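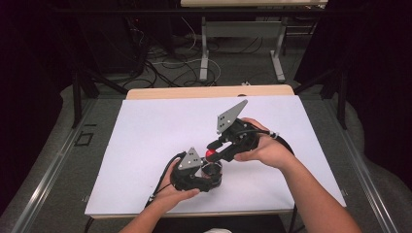

ロボットに覚えさせるデータなら、ロボットを動かして集めるのが筋ではないか、と最初の打ち合わせで言われました。人が道具を握って作業した記録で、本当に機械の腕が動くようになるのか。腕の長さも関節の数も違うのに、という疑問でした。

当社の仕事の説明は、たいていこの疑問にお答えするところから始まります。

クロティネル(Clotinell)は、ロボットの学習に使う作業データを収集し、整理してお渡しする会社です。ロボット本体の製造や販売はしていません。学習モデルの開発も原則としてお客様の側で行っていただきます。当社が受け持つのは、その手前にある「お手本」の部分です。

手持ち式グリッパーによる収集

収集の多くは、作業者が手持ち式のグリッパーを使って行います。素手の動きをそのまま記録する方法もありますが、指が五本ある手の動きを二本指のハンドに置き換えるときに、どうしても解釈が入ります。はじめからロボットに近い形の指先で物をつかんでおけば、その置き換えが少なくて済みます。腕の違いについては、関節の角度ではなく指先の位置と向き、開き具合を記録することで対応しています。お客様のロボットがその姿勢を取れるかどうかは、収集前に作業範囲を確認し、届かない動きは課題の設計段階で外します。

実機を遠隔操作して集める方法が向いている場合もあります。重い物を扱う作業、力の加減が結果を大きく左右する作業、専用のハンドを使う作業などです。ご相談の内容によっては、手持ち式をお勧めしないこともあります。

収集の進め方

まず課題票を作ります。何を、どこから、どこへ、どのような順で動かすか。どの状態になったら完了とするか。途中で落とした場合はやり直すのか、拾って続けるのか。このあたりを文章で決めておかないと、作業者ごとに違うお手本ができてしまいます。課題票はお客様に確認していただき、合意してから収集に入ります。

次に試し採りを12回行います。この分は納品に含めません。対象物が手の陰に隠れて映らない、つかむ角度に無理がある、といった問題はほとんどこの段階で見つかります。試し採りの結果を見て課題票を直し、版の番号を上げます。

本収集では、一つの課題につき270回を標準としています。同じ動きを同じように繰り返すのではなく、対象物の置き場所、向き、つかみ始めの位置を少しずつ変えます。変え方は課題票に従い、作業者の気分には任せません。作業者は一定の時間で交代し、同じ人の癖だけが残らないようにしています。

収集後は一件ずつ再生して確認します。記録の抜け、時刻のずれ、課題票と異なる手順があるものは除外します。失敗した動作については、捨てずに「失敗」の印を付けて別に納める契約も可能です。失敗からの立て直しを学ばせたいというご要望が増えたため、現在は課題票に失敗時の扱いの欄を設けています。

社内で使っている仕組み

収集の管理には、自社で開発したプレリア(Prelia)を使用しています。課題票、作業者の交代記録、機材の校正結果、確認の結果をまとめて保存するもので、どの記録がどの版の課題票で採られたかを後から追えるようになっています。単体での販売はしていません。契約中のお客様には閲覧用の画面を用意しており、収集の進み具合と除外の理由をご覧いただけます。

機材の校正は、収集を始める前と作業者の交代時に行います。校正の値が前回から大きく外れていたときは、その間に採った記録をいったん保留とし、原因がわかるまで納品の対象に入れません。納期に響くこともありますが、この手順は省略しません。

これまでの実績

社外の方にお話しできるものとしては、クリッドビー(Clidby)計画があります。小さな物をつかんで置き直すという基本的な動作を集める自社の企画で、これまでに3586件の記録を確認済みとして登録しました。営業用の見本も兼ねていますが、もともとは課題票の書き方を社内で揃えるために始めたものです。初期の記録には書式が今と違うものがあり、順に直しています。

コンケオ(Kongkaew)は、布や袋など形の変わる物を扱う計画です。こちらは準備の段階で、完了の判定をどう書くかに時間がかかっています。「畳めている」「口が閉じている」という言葉の受け取り方が、人によってかなり違うためです。12月に課題票の初版を作りましたが、判定の項目は今も書き換えが続いています。

お客様の案件については、業種を含めて公開していません。

作業者について

収集の作業者は当社が直接雇用しています。未経験で入る方がほとんどで、最初は機材の扱いと課題票の読み方を覚えてもらいます。手先の器用さよりも、決められた条件を守り、おかしいと思ったときに止められることを重く見ています。作業者から出た指摘はすべてプレリアに残し、課題票の改訂に使います。

出来高払いは採用していません。件数で報酬が変わると、迷った記録を残してしまいがちになるからです。

データの取り扱い

お客様からの依頼で集めたデータは、お客様のものとして扱います。別の案件への流用や、クリッドビー計画への組み入れは行いません。保管期間は契約ごとに定め、終了後に削除の報告書をお出しします。記録に作業者の手や腕が映ることについては、雇用の際に書面で同意を得ています。顔や名札が映り込んだ場合は、確認の段階で該当部分を処理するか、記録ごと除外します。

ご相談について

ご相談の際は、次の4点をお知らせください。

使用予定のロボットとハンドの種類
扱う物の大きさと重さ
作業を行う場所の広さ
希望する納品の形式

対象物の現物をお送りいただけると、見積もりが早くなります。形式がまだ決まっていない場合は、クリッドビー計画の記録から見本をお渡ししますので、読み込みを試したうえでお決めください。秘密保持契約は相談の前に結ぶことができます。

収集場所の見学は予約制です。ほかのお客様の案件が進行中の時間帯はお受けできないため、候補日をいくつか添えてお申し込みください。

最終更新:2023年2月8日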